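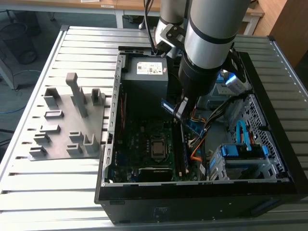

*A robot arm holding a blue memory module at an angle over the motherboard of an opened desktop computer.*

The **Omby seating fault** was a fault in the insertion software used at the Fakgate workshop in Trenton, where robot arms were set to fitting and removing parts in desktop computers. It came to light on February 20, 2019, during a run of 1000 memory insertions, and it is still brought up fairly often when people talk about how a robot ought to decide that a job is done.

## Background

Putting a memory module into its slot is a homely little task that most people learn in a minute or so, and it is surprisingly hard to hand over to a machine. The module has to go in straight, with its notch lined up with the key in the slot, and then it needs a firm push until the latches close over its ends. A person feels and hears the click. The Omby software had to work from the force measured at the wrist — a sharp rise, followed by a small drop, was taken to mean that the module was home.

## The fault

A module that came down at a slight tilt could catch on one latch and then slip off it, and the slip gave very nearly the same rise and drop as a proper click. Omby would then record a good insertion, open the fingers and move on to the next job. If the module was still pinched between the fingers, it could be dragged sideways as the arm pulled away, which put a good deal of strain on the slot.

In the Trenton run, 51 insertions were logged as complete with one end of the module standing proud. Slots were cracked on 2 motherboards. There were no injuries, although the later review was unhappy to find that the arm could start its retreat while someone was reaching in to check a latch.
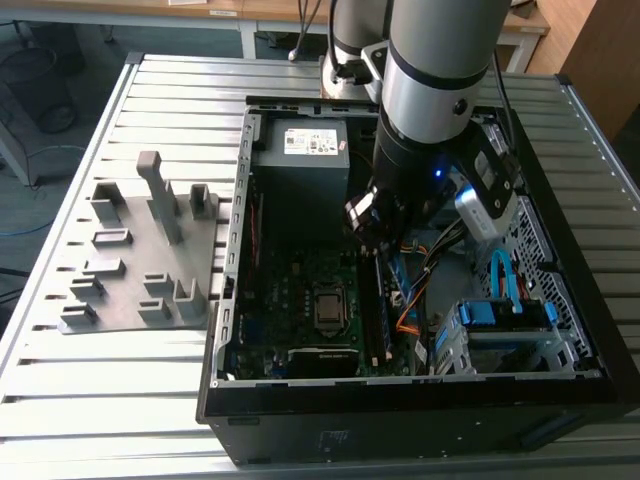 One of the operators told the review that the log had looked so clean all morning that it felt almost rude to doubt it, and that the first real hint of trouble was a computer that would not start.

## Changes

The review was carried out by Vermeulen and finished in March. It asked for a second check after every push, in which the arm presses lightly on each end of the module and compares the two heights. It also lowered the top pushing force, and added a pause of 5 seconds before the arm may leave the case, with the stop button kept within easy reach of the person at the table.

Fakgate took up all of these changes. The height check made each insertion noticeably slower, and there was some grumbling over that, but it was kept for the later versions of Omby as well.

## See also

- Force control
- Peg-in-hole problem
- Protective stop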